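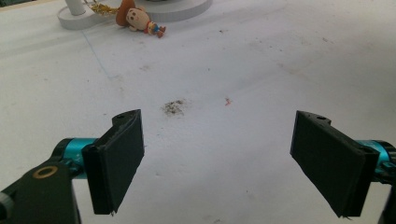
Another member of the Twal list wrote last night:

> I've been lurking since digest 91 and finally have something to ask. Our dining table is dark walnut stain with a shiny finish and I do all my paper things on it (cards, little booklets, the occasional box). I lose everything. Black thread, needles, the offcuts, all of it goes invisible the second I put it down, and I get a stripe of glare from the ceiling light right where I'm trying to cut. I keep reading posts here from people who work on white and swear by it. But white WHAT? Paint the table? Tape paper down? Buy a big board? I don't want to spend a fortune and I do need to be able to eat dinner there. Also does it not get filthy in a week? Mine would. I have 5 people eating at this table and one of them is a toddler.
>
> Second question if anybody has the patience. Does white really help you see, or is it a looks nice in photos thing?

Oh, I have so much patience for this question! I have been through every one of those whites and I've got opinions, so get a coffee.

Second question first. Yes, it helps, and for me it helped a lot more than the expensive lamp did. Anything dark shows up with a proper edge around it. Black thread, dark card, the needle's shadow if not the needle. I used to work on a brown table too and I'd pat around with my palm like somebody looking for their glasses. What white is bad at is white. If you mostly cut white paper you are going to have the same trouble the other way round, and you'll want a sheet of gray or a dull blue to slide under when you're doing the pale stuff. I keep a piece of gray sugar paper behind the door for that. It cost next to nothing and it has coffee on it and I don't care.

Now, the whites.

PAPER. Start with paper, everybody should start with paper. I bought a roll of the Zistine heavy drawing paper and pulled off a length to cover the whole table, folded it under at the ends and taped it to the underside with painter's tape. It is lovely. It has no glare at all, you can write on it, you can do sums on it and trace around things, and when it's wrecked you pull it off. The trouble is it creeps. However well you tape it, after a few days it has a soft ridge somewhere near the middle, and the ridge is always exactly where you want to set a ruler. If you spill on it, it cockles and that's that. And you can't cut on it without a mat on top (well, you can, but the blade goes through to your walnut and you will cry). For you, with dinner and a toddler, I'd say paper is the thing to try for one weekend to find out if you like working on white before you buy anything.

Don't do what I did next and try to save money with copier paper. I had a carton of 2,000 sheets left from an office clear-out and got it into my head that I could tile the table with them. Every seam catches your sleeve. I gave up before lunch.

BOARD. A big sheet of white board laid over the table is what I'd tell you to end up with. It stays flat, it lifts off in one go, and it stands behind the couch while you eat. Mine came from the sign supply place in Trudby, where they have a bin of seconds by the door with dinged corners, and a dinged corner doesn't matter one bit on a work table. Ask for matte. I can't say this loudly enough — MATTE. The glossy kind will give you your ceiling light back in a nice long stripe, same as the walnut does now, only brighter. Hold the sheet up and tilt it toward a window before you pay. If you can see the window in it, put it back.

What goes underneath matters too. My first board skated. I'd lean on one end to cut and the other end would drift off toward the wall with my glue pot riding on it. I put down a strip of that rubbery shelf liner at each end, the open mesh kind, and it hasn't moved since. Cut the strips a bit shorter than the table is deep so they don't peek out, they collect fluff like you wouldn't believe.

PAINT. I did paint a table once. Not a good one, it was a thrift store thing with a wobbly leg. I used the Desance furniture paint in their flat white, 3 coats, sanding between, and for a month it was the nicest surface I ever worked on. Then it started to go. Flat paint holds on to everything. Pencil rubs into it, a warm mug leaves a ring, and the bone folder polished a shiny patch right in front of my chair so I ended up with glare anyway, in the one spot I looked at all day. You could put a varnish on top but then you're back to shiny, or you hunt for a matte varnish and the one I found went a tiny bit yellow. If it's a table you eat at, and a nice walnut one too, please don't. Someone is going to write in and say theirs has lasted for years, and good for them, I'd love to hear how.

As for filthy. Yes! It shows everything, that's sort of the point of it. I've made my peace with it. With the board I do a wipe with a damp cloth at the end and a dry one right after, and pencil comes off with an ordinary white eraser (a pink one will leave you a pink smear, ask me how I know). Glue I leave alone until it has set hard and then I push it off with the edge of an old plastic card. If you go at it wet you just spread it out into a big invisible patch that grabs dust for the rest of its life. Ink doesn't come off. I have a blue comma near one corner and I've stopped seeing it.

A thing I did not expect is that I tidy more. On the brown table I could leave a drift of trimmings for days. On white they nag at me. I've got an old pastry brush and I sweep down the middle between jobs, and the bits go into a yogurt tub that hangs off the table edge on a bent bit of wire. Takes no time. I find so many needles now. I'm a little bit scared about where they all went before.

You'll also want to think about your eyes in the evening. A big white surface with a bright lamp straight over it is a lot, and I got headaches the first week until I moved the lamp over to my left and turned it so it hits the wall a bit as well as the table. I'm right-handed, so if you're left-handed do it the other way. In January when it's dark by the time I sit down I swap to a warmer bulb. Colors look off under it, so I don't pick papers then, I only do folding and sewing. Daylight is best of course and none of us ever have enough of it.

Size. Measure your table and then go smaller! I bought my first board to match the table exactly and there was no edge left to clamp to, nowhere to rest a forearm, and it overhung by a hair on one side so everyone who walked past caught it with a hip. Leave a margin of table showing all the way around. It's also easier to carry through a doorway, and I would measure the doorway while you've got the tape out.

With the toddler I'd round off the corners of the board before it goes anywhere near the floor. A coin, a pencil line, a sharp knife and then sandpaper. And store it with the good face to the wall, or you'll come back to a mural. (My sister's board is now more crayon than white. She says it's fine to work on. I've tried it and it's like working on a busy rug.)

One disagreement with the post before yours, the one that said to buy the gridded kind with lines printed on. I had one and I sold it. The lines pulled my eye away from the thing I was measuring and they weren't quite true to my steel ruler either, so I'd line up with one and be out by the other. Plain white for me, and a proper ruler. But plenty of people on here love their grids so maybe get a look at one first.

Do write back and say what you went with, and how big the table is, and whether the walnut came out of it okay. And if anybody knows of a matte varnish that stays white I would still like to hear about it, I have the wobbly table in the garage.

Recent on the Twal list:

Re: Shelf liner left a pattern on my table, help
Yellowed varnish, is it the brand or the sun?
Zistine roll versus flat sheets
Which side do you put your lamp?
Sign shop seconds in Trudby, bin is full again
Re: Re: Grid lines, yes or no
Getting dried glue off a cutting mat
Desance flat white, tin sizes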